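Drurkville lab sews on, in the name of homework
2025-05-31

A surgical robotics group in Drurkville has spent the spring putting stitches into tissue, taking them seriously, and then doing it again. The point of the exercise is a machine that will one day do the job by itself. For now it needs to watch people who can.

The project, called Dudine, has gathered 417 recorded stitches so far. Each is driven by a human operator at a console, using a pair of instruments, and each is saved along with the movements of both wrists and the view of the tissue. The learning system is then left to work out what the operator was up to.
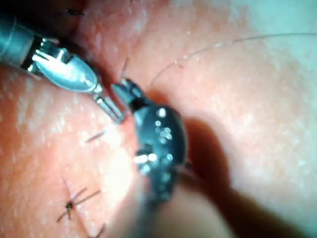

Operators work in shifts of 94 minutes, a figure settled after much discussion and a spreadsheet. There are 17 of them on the rota, from experienced surgeons to students who had never tied a surgical knot before joining. The students were wanted for their mistakes. A system that has only seen good stitching, the group says, has no idea what to do when a thread slips, and the newcomers have been generous in supplying slips.

Every recording is labelled by hand afterwards: grasp, pull, loop, knot, cut. Eltosell, the small firm that wrote the labelling software, had promised that this part would be quick. It now takes almost as long as the sewing. One recurring argument concerns the exact moment at which a loop becomes a knot, and the written guidance on the matter has reached its fourth version.

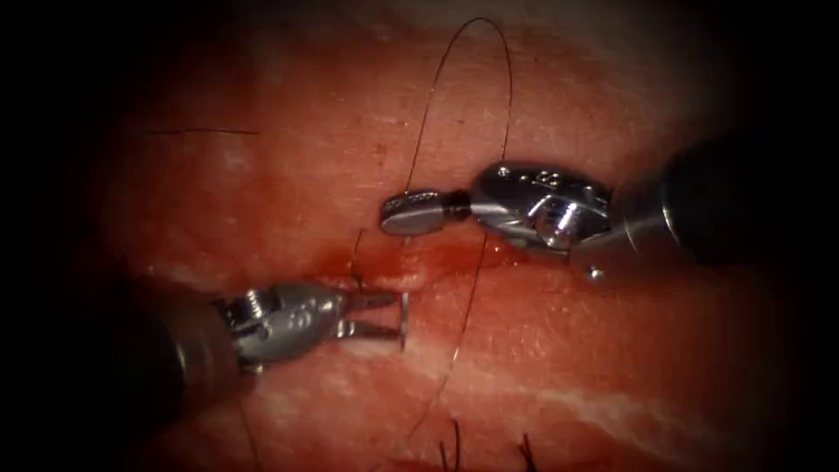 What happens next

Recording carries on through June, with more time given to awkward angles and to threads left too short or too long. The Hafþórsson fund, which is paying for the work, has asked for a first trial of the trained system on single stitches before it considers anything grander.

The group expects that trial to be slow. Dudine's early attempts, made in simulation, copied its teachers closely – including one operator's habit of pausing for several seconds before every knot. The pause is being edited out of the recordings. The operator has been told, and has asked to see the figures.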